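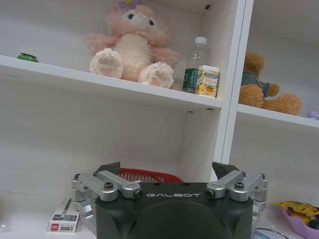
図1 棚板にぬいぐるみと飲み物を並べたところ。仕切り板の右にはテディベア

5. 棚に物を並べる

組み立て、おつかれさまでした! いよいよFutixシェルフのいちばん楽しい章です。白い棚は何を置いても色が映えるので、ぜひ遊ぶつもりで並べてみてください。

5-1 棚板の高さを決める

1. 持っている物の中で、いちばん背の高い物を棚の前に出します。大きなぬいぐるみは必ず座らせた姿勢で測ってください。立たせて測ると、段がひとつ足りなくなることがあります。
2. 側板の内側にある小さなダボ穴から、使う高さを選びます。頭の上に指2本分ほどのすき間があると、出し入れがぐっと楽です。
3. 棚受けを左右とも同じ高さの穴に差し込み、奥までしっかり押します。
4. 棚板をのせ、手のひらで四隅を軽く押して、がたつきがないか確かめます。

注意:棚板の高さを変えるときは、上の物を全部おろしてから作業してください。「ちょっとだけだから」と載せたまま動かすと、棚板が傾いて物が滑り落ちます。

5-2 大きい物から置く

1. まず主役を決めます。ぬいぐるみでもクッションでも、見るたびにうれしくなる物がいちばんです。
2. 主役を棚板の中ほどに座らせます。足の裏に肉球の模様がある子なら、足を手前に向けてあげましょう。かわいさが段違いです!
3. 丸いクッションは奥の板に立てかけます。転がるときは、間にアクリルラックなどを挟むと落ち着きます。
4. 仕切り板の向こうの段も忘れずに。色の違うぬいぐるみを一体置くだけで、のぞき込む楽しみができます。

メモ:長い毛のぬいぐるみは、仕切り板から少し離して座らせると毛がつぶれません。

5-3 本と小物を置く

1. 本は段の端に寄せて立てます。多少斜めになってもかまいませんが、倒れてくるようなら別売のDrumachブックエンド(6個入り)をお使いください。
2. ミニカーのような小さな物は、本とぬいぐるみの間に置くと居場所がはっきりします。
3. 飲み物のボトルや紙パックは、背の高い物を奥、低い物を手前に。ふたはきちんと閉めておきます。
4. ペンやのり、細かい道具は、いちばん下の広い段へ。かごをひとつ用意しておくと、散らばった物をまとめて入れられて本当に便利です。

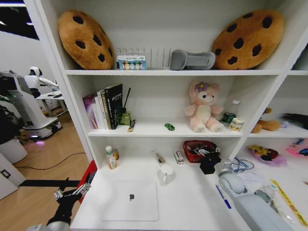
図2 3段の配置例。上段にクッキー形クッション、中段に本とぬいぐるみ、下段に小物とかご

注意:開封した飲み物を本の隣に置かないでください。こぼれた水分が棚板の継ぎ目に入ると、表面がふくらむ原因になります。こぼしたときは乾いた布ですぐに拭き取ってください。

5-4 色を合わせる(お好みで)

ここからは正解のない世界です。ピンクの近くに緑を置くとどちらの色も元気に見えますし、茶色でまとめた段はおやつの時間のような雰囲気になります。並べたら一度、部屋の入口まで下がって眺めてみましょう。近くでは気づかなかった空きが見えてきます。空いたままの場所も、次のお気に入りのために残しておいて大丈夫です。

飾る物に迷ったら、Prostariの配置例集もどうぞ。Sakai店で集めた1,078通りの並べ方から、棚の段数で探せます。

5-5 並べ終わったら

・各段の物が、棚板の前の縁からはみ出していないか
・重い物が上の段に集まっていないか
・仕切り板に寄りかかったままの物がないか

月に一度は物をおろして棚板を乾拭きし、棚受けの緩みも見てください。ついでに並べ替えをすると、同じ物ばかりでも新しい棚のように見えますよ!

棚受けを追加する場合は、第6章「部品の注文」へ進んでください。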